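Helpers wanted for toy sorting, Allusby

We are looking for two persons to help us sort donated soft toys for families in Terkside. The work is simple but needs patience. You will empty the boxes, check seams, eyes and bows, put aside the toys that need washing, and pack the clean ones again by size. Small mending is a plus, but we can teach you.

Pay is $19 per hour, mornings only, until the end of June. You may work sitting down. Please write a few lines about yourself to Roxana Pacheco at the Hasach office before January 8, 2022, and tell us which mornings suit you. The first boxes are already full of teddy bears and dolls.

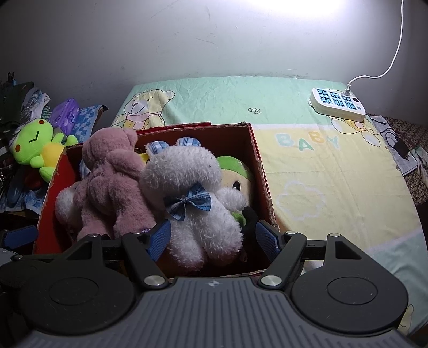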